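Drorside workshop shows robot arm to the public

The training workshop in Drorside opened its doors in February to visitors who wanted to see how a robot arm is programmed. Some 20 people came in the morning, most of them parents and students from Stornarlow.

The visit was led by Faith Mfaume, who teaches the automation course. She began with the simulator, where the students prepare every movement before they are allowed to try it on a machine. On the big screen she changed the point of view several times, so that the guests could look at the virtual room from different sides.

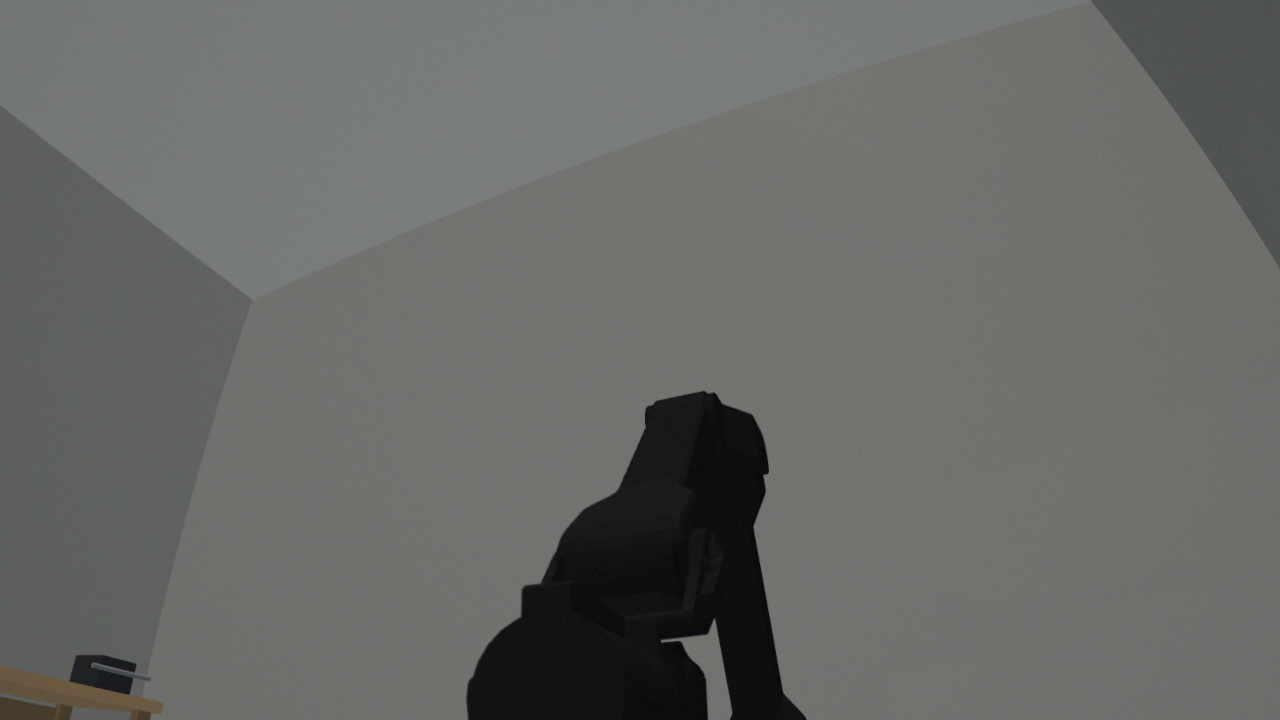

The simulated arm seen from below, with part of the wooden table at left.

After this, the guests could try it themselves. Three computers were ready, and each person received a simple task: to move the arm to a given point and bring it back to the start position. Josphat Massawe, a second-year student, helped those who had never used such a program.

"In the simulator you can make the same mistake 1000 times and you pay nothing," he said. "With the real machine we are more careful."

The youngest guest was seven years old and stayed at the computer until the break — her father had to ask her twice to leave it.

In the second part, Kibet Ondieki answered questions about the course, which takes place in the evening and is open also to people who already have a job. Many wanted to know if good mathematics is necessary. He said that school level is enough for the beginning.

The workshop plans one more open day before the summer. Places can be reserved at the Drorside office.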